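Meeting Room Seating at Kultovstead to Be Renewed This Fall

The Facilities Office has completed its review of seating in the shared meeting rooms and study areas of the Kultovstead building. The review covered 798 chairs on all floors, including the Portela wing. Of these, 37 will be withdrawn from use and 100 will receive new seat pads or armrest covers. Work begins in September and will proceed one floor at a time. 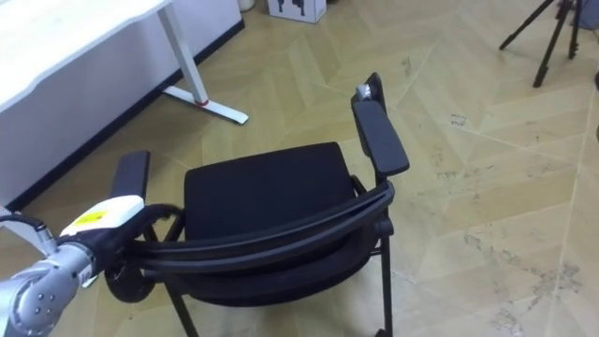
Armchairs remain the standard seating for rooms booked for longer than one hour. Members of staff have asked whether the lighter stacking chairs from the Pimano hall could be used in their place, and the Office has decided against this for the present. The black armchair with a thick fabric seat cushion and padded armrests will be kept in all rooms furnished with white desks. Chairs of this type should be returned to the desk at the end of a meeting – they should not be left in corridors or in front of the fire doors.

A further 33 chairs have been ordered from Fanden and will be held in the ground floor store until the rooms are ready. Departments that require additional seating before then should submit the usual furniture request form, giving the room number and the dates needed. Requests received before noon will normally be handled the same day.

Damaged chairs should be labeled and reported to the Facilities desk. Please do not attempt repairs or exchange parts between chairs.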